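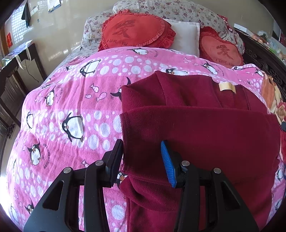 A folded maroon fleece on a penguin blanket.

Why are some clothes warmer than others?

Written by Apolline Langlois for the Lultolham Museum of Cloth

If you go outside in September in a thin cotton T-shirt, you may feel chilly. Put a fleece on top and after a few minutes you feel better. It is easy to think that the fleece is giving you heat. A fleece has no heat of its own to give. If you left it on a chair all night it would be the same temperature as the chair.

The heat comes from you. Your body makes heat all the time, even when you are asleep. It gets the energy for this from food. The middle of your body stays at a temperature close to 37 degrees Celsius, and on most days in Britain the air is a lot cooler than that. Heat moves from warm things to cooler things, so it is always leaving your skin and going into the air.

Clothes slow this down. The word for something that slows heat down is an insulator.

Air does most of the work

Still air is a very good insulator. Heat travels through it slowly. The trouble is that air does not like to keep still. When the air next to your skin warms up, it rises and drifts away, and cooler air moves in to take its place. Wind makes this happen much faster. This is why a windy day feels colder than a calm day, even if the thermometer says the same thing on both.

Warm clothes hold air in small spaces where it can't move about very much. Look closely at a woolly jumper, with a magnifying glass if you have one. You will see lots of fine hairs going in all directions. Between the hairs there are gaps, and the gaps are full of air. A fluffy cloth has many gaps. A smooth, thin cloth has fewer.

Birds do the same with feathers. A robin in winter can look nearly round. It has fluffed up its feathers to hold more air against its body. Your own skin tries something like this when you get goose bumps. Tiny muscles pull each hair upright. It doesn't help people much, as our body hair is too short and thin, but it works well for cats.

Wool

Wool comes from sheep. Most sheep are shorn once a year, in late spring or summer, and the wool grows back before winter. Each wool fibre is wavy. The waves are called crimp. They stop the fibres from lying flat against one another, and so there is always room for air.

Wool can also take in quite a lot of water vapour before it starts to feel damp. Fishermen and sailors wore thick wool jumpers for this reason long before there were waterproof jackets.

At the museum we have a jumper knitted by Huguette Joly for her brother, who worked on the boats. The elbows have been darned with a different blue. It is in the case by the stairs and it is very heavy if you try to lift it. (We have a copy of one sleeve that you are allowed to handle.)

Cotton

Cotton comes from a plant. After the plant has flowered it makes a seed case called a boll, which splits open and shows white fluff inside. The fluff is spun into thread.

Cotton is soft and strong and easy to wash. It is a good choice for summer. It soaks up sweat and rain, and then it takes a long time to dry. Water carries heat away from your body much faster than air does, so a wet cotton shirt on a cold hill can make you very cold. People who lead mountain walks often ask everybody to leave their jeans at home.

Thick brushed cotton is a bit warmer. Pyjamas are sometimes made of it. The surface has been rubbed with wire brushes until it is fuzzy.

Fleece

The word fleece has two meanings. It can mean the whole coat of wool from one sheep. It can also mean the soft cloth used for jackets and blankets, and this second kind usually has no sheep in it at all. It is made of polyester, a type of plastic. Many drinks bottles are made of nearly the same plastic, and some fleece is made from old bottles that have been washed, chopped into flakes, melted and pushed through tiny holes to make thread.

The thread is knitted into a cloth with loops on it. Machines with wire bristles then brush the loops until they are fluffy. After that the cloth goes past a blade that trims the fluff so it is all the same height. Cloth made like this is light, and it dries quickly. It does let the wind through. That is why you might wear a thin raincoat over the top of a fleece, even when there is no rain.

Fleece is sold by weight. If a label says 200, it usually means that a piece one metre long and one metre wide weighs 200 grams. A bigger number means a thicker cloth.

Sandrine Chevalier used to run the brushing machine at Druvonel, the old mill by the canal. She told us the fluff got everywhere, and that on days when they were making red cloth her sandwiches had red bits in them.

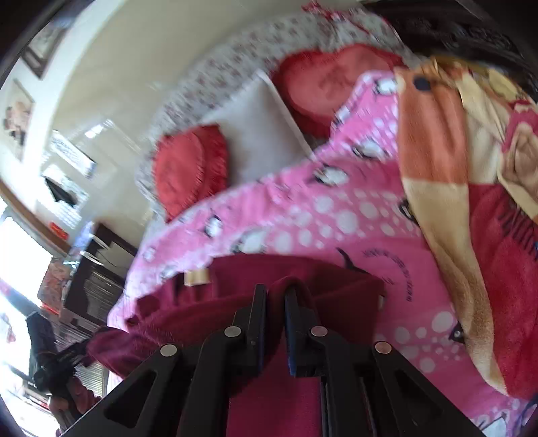
Is one thick jumper as warm as two thin ones?
Two thin ones are often a little warmer, as there is a layer of air held between them as well as the air inside each jumper. It depends on how thick they are and how well they fit.

Layers

Wearing several layers has another good point. You can take one off. If you run up a hill in a big coat you will get hot and sweaty, and then when you stop at the top the sweat cools you down.

Walkers often wear three layers. The one next to the skin is thin and moves sweat away. The middle one is fluffy and holds air. The outside one keeps off wind and rain. Layers should not be too tight. If you squash a fluffy layer, you squeeze out the air, and it won't work so well. The same thing happens in a sleeping bag. The part underneath you gets flattened by your weight, so campers put a mat under it.

Mittens are usually warmer than gloves made of the same cloth. Your fingers share the warm air inside.

What about blankets?

A blanket works in just the same way as a jumper. When you first get into bed it can feel cold, because your body has not yet warmed the air under the covers. After a while it has, and the blanket slows down how fast the heat gets out. Duvets hold a great deal of air. If you have a duvet filled with feathers, give it a shake in the morning to spread the filling out again.

Blankets can keep things cold too. If you wrap a carton of ice cream in a fleece blanket it will melt more slowly. Heat from the room has to get through the cloth to reach the ice cream, and the cloth slows it down. Long ago people packed ice in straw or sawdust and kept it well into summer.

Try it yourself

You will need 2 jam jars with lids, a thermometer, a thick sock, warm water from the tap and a piece of paper. Ask a grown-up to help with the water. It should be warm and not boiling.

Put one jar inside the sock. Leave the other one bare.
Fill both jars with the same amount of warm water.
Take the temperature of each and write it down. Put on the lids.
Wait ten minutes, then take both temperatures again.
Do this 6 times, so that it takes an hour in all.

Which jar cooled down more? You could draw a line graph with the minutes along the bottom. Next time, you could use a wet sock and a dry sock and see what is different. Ertuğrul Yüksel's class did it with a wool sock, a cotton sock, a fleece hat and a sheet of newspaper. The newspaper did better than they had guessed.

Looking after warm clothes

Wool can shrink if it is washed too hot or rubbed too hard. The fibres have tiny scales on them, and the scales hook together and pull the cloth tight. This is called felting. It is bad news for a jumper, but people also do it on purpose to make hats and slippers.

Fleece doesn't shrink like that. It does lose very small pieces of thread in the washing machine, too small to see easily, and some of these end up in rivers and the sea. Washing a fleece only when it needs it helps a bit. So does using a full load. Don't iron it, or it may melt.

Fold jumpers and put them flat in a drawer. A heavy one can stretch on a hanger.

Words to know

Boll: the round case on a cotton plant that holds the seeds and the fluff.
Crimp: the waves in a wool fibre.
Felting: when wool fibres lock together and the cloth gets thicker and smaller.
Fibre: a very thin strand. Thread is made of lots of them twisted together.
Insulator: something that heat moves through slowly.
Polyester: a plastic that can be made into thread.

There are 3,892 pieces of cloth in the museum store. Blandine Texier looks after them, and if your class would like to see some of the drawers opened, ask your teacher to write to her at the museum.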